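The Case Against Folding

The owner of the Cekley wash-and-fold in Ninddale has a firm view on socks. "Don't bring me your opinions about socks," she says, before I've sat down. "Everyone has a system. The system is that half of them are gone."

She asked me to leave her name out of this, on the grounds that people already call her at dinner about stains. She has been doing other people's laundry since 2000, when she took over the lease from a man who repaired vacuum cleaners and left her 309 of the wrong size of bag. She knows it was 309 because her landlord made her list them. She still uses them for lint.

We talk in the back, at a table she also uses for pressing tablecloths, so I'm told to keep my coffee in my hand. It's a little after six in the morning and she has been here long enough to be on her second cup and her third complaint.

The first thing I want to know is what we're all doing wrong. She takes a breath like somebody who's been waiting years.

"Soap," she says. "You use too much. You see a cap with lines in it and you go to the top line, like it's a contest. Then you come in here and tell me your towels feel like a doormat. That's soap. You're drying yourself with soap."

And the second thing?

"Heat. People love heat. They think heat is the same as clean. I wash nearly everything cool and I've had one person complain, and he was complaining about the parking."

She bought her first machines used, from a motel that was closing, and she talks about them the way other people talk about old dogs. One of them walked. "Every spin, a few inches toward the door. I used to say it was the only one here with any ambition." She leveled it in the end with a folded bus schedule, which stayed under there until the machine died. The schedule, she points out, outlasted the bus.

The drain filter comes up without my asking. She considers it the great untouched subject in American home life. By her estimate, nine out of ten customers have no idea their front-loader has one, and the tenth knows and is afraid of it.

"I had a woman call me, very upset, her washer smells like a pond. I said, when did you last clean the filter? Long silence. I said, okay, get a baking pan and some old towels and a strong stomach." What was in it? "Two hair ties, a guitar pick, and a thing I'm going to call a raisin."

She's just as hard on baskets. For years she sold a big canvas hamper from a catalog outfit called Grestari, until she saw what was happening at the bottom of them. "You put a damp gym shirt in a canvas bag and leave it there for the weekend, you're not storing it, you're raising it." She wants holes in the sides. She wants plastic she can hose off. She doesn't much care what it looks like, though she admits her customers do, and that somebody somewhere has figured out they'll pay more if the rim looks woven.
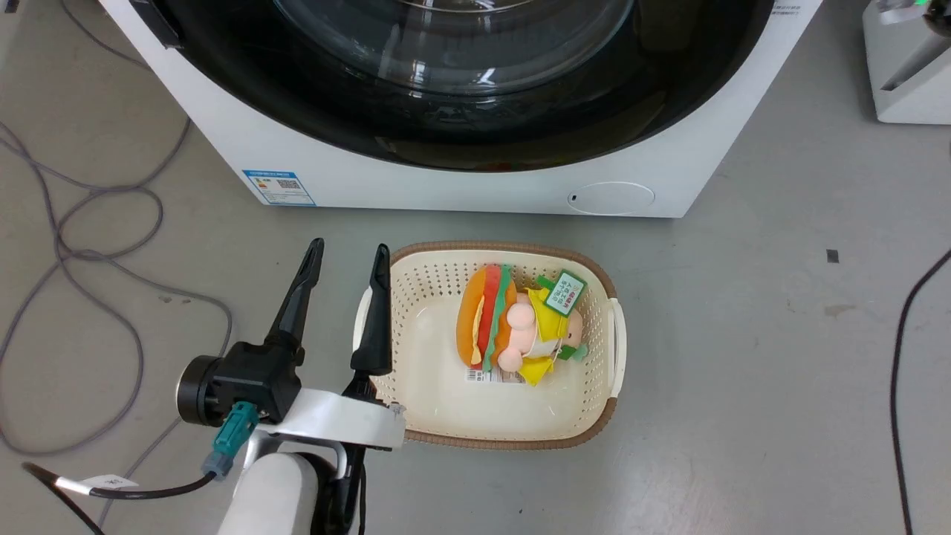

Plastic, perforated, and on the floor by the washer: the basket she approves of.

She also has rules about where it goes. A basket belongs within arm's reach of the machine door. "If it's across the room, you'll carry the wet stuff over in your arms, drop a sock and step on it. Then you wash the sock again, or you don't, and I'd rather not know."

Which brings us back to socks, and from there to folding, the subject I came for. A couple of years ago she put up a sign announcing that underwear would no longer be folded. It would be clean, it would be in the bag, and the rest was between the customer and their conscience. I ask how that went over.

"One family left. The Dimitriou Bakery wrote me a note, because they send aprons and they were worried the aprons were next." The aprons were safe. "Aprons people see. I'm not a monster."

She charges by the pound, with a flat 90 cents extra for anything with a fitted corner. I ask whether she can fold a fitted sheet. She gives me a long look and then goes and gets one, and for the next minute or so I watch a woman with decades of experience roll a fitted sheet into a ball and put it on a shelf.

"Flat side facing out," she says. "That's the trade secret. You can print that."

A buzzer goes off behind her. At her own house, she tells me on the way to the machine, the clean clothes live in the basket until they're dirty again. Her husband has asked about getting a dresser. She's thinking about it.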